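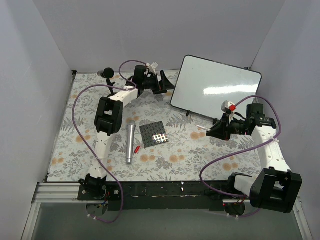 Caring for Small Whiteboards and Dry-Erase Markers

Reading time: 5 minutes

These instructions apply to all shared tables at the Drovemville study rooms. They cover the handheld whiteboards, the markers issued with them, and the printed cloths on which both are used. Users are asked to follow them at the close of each session.

Before writing

Lay the board flat on the cloth with its writing side up. Confirm that the marker is a dry-erase marker by reading the barrel. Permanent markers are kept in the Sorketti cabinet and must not be brought to the tables. Test any unfamiliar marker with a short stroke in one corner of the board, allow it to dry, and wipe it. If the stroke does not come away cleanly, return the marker to the desk.

While writing

Use light pressure. Heavy pressure flattens the tip and leaves a wide, uneven line. Replace the cap whenever writing stops for more than a minute, and press until it is fully seated. The cap color normally indicates the ink color, so caps must not be exchanged between markers.

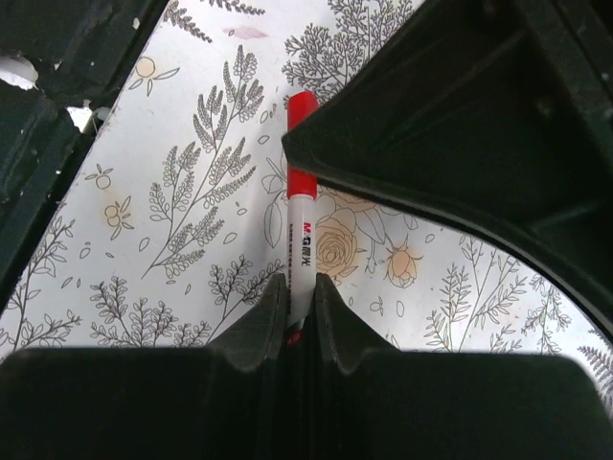
Jin-sol Han asked whether markers should be put away standing up or lying down, as the previous edition of this page gave both answers. Markers are to be stored lying down. A marker left for long periods with the cap at the top may write faintly, the ink having settled away from the tip. A faint marker may be laid flat overnight and tried again before it is discarded.

Cleaning the board

1. Wipe the surface with a dry felt eraser or a soft cloth, working from the top edge to the bottom.
2. For marks that remain, dampen a second cloth with plain water and wipe again.
3. For older marks, trace over them with a fresh dry-erase marker and wipe at once.
4. Dry the board fully before stacking it.

Abrasive pads and scouring powders are not permitted on any board.

Ink on the cloth

Blot the spot with a paper towel. Do not rub. Place a folded towel under the stain, apply a little rubbing alcohol with a cotton pad, and blot until no more color transfers. Test the alcohol first on the underside of the hem, as printed patterns vary in how well they hold their color. Wash the cloth separately afterward.

Replacement supplies

The desk holds 23 boards and 19 spare erasers. Requests for further supplies should be addressed to Henok Beyene and should state the table number and the ink color required. The full stock is next reviewed in January.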